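Hard Water, Soft Numbers

Scale starts with calcium. Rain picks up carbon dioxide on its way through soil, turns mildly acidic and dissolves limestone below. The calcium and bicarbonate stay in solution until the water is heated or evaporates, and then calcium carbonate comes out as a solid.

In Agbenyega, the wells sit in limestone. Yaw Ansah, who runs the town's water lab, tested 40 taps in August. The highest reading was 569 milligrams per liter, expressed as calcium carbonate. Anything above 180 is usually classed as very hard.

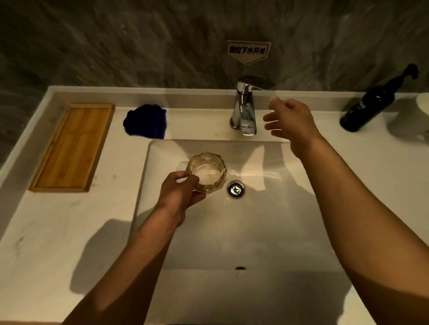
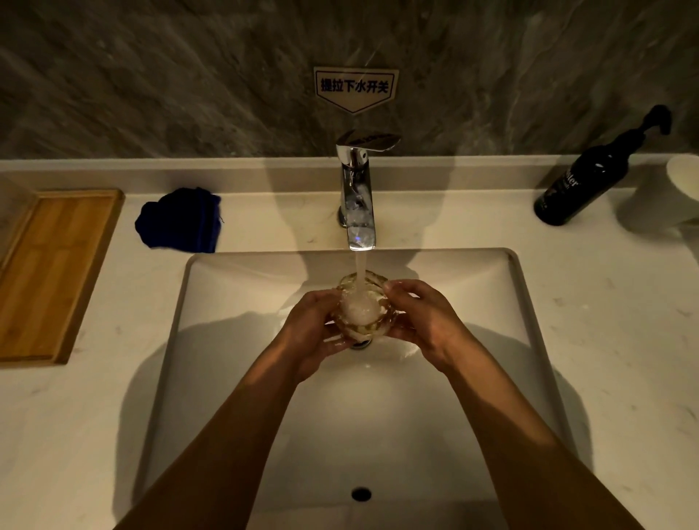

A glass at the bathroom sink, under a chrome single-lever faucet.

Water heaters take the worst of it. Scale conducts heat poorly, so a coated element runs hotter and fails sooner. "People replace the element and leave the sediment in the tank," says Ewurabena Osei, a plumber. She drains hers every Wednesday during the dry season, when the wells run hardest.

Ion exchange softeners swap calcium for sodium and need regular salt. The Flurkine unit, priced at $700, regenerates by metered volume. A timer model costs $400 but regenerates on schedule whether or not the resin is spent. Both should be sized from a measured hardness value. Ansah's lab will test a sample left at the front desk before noon.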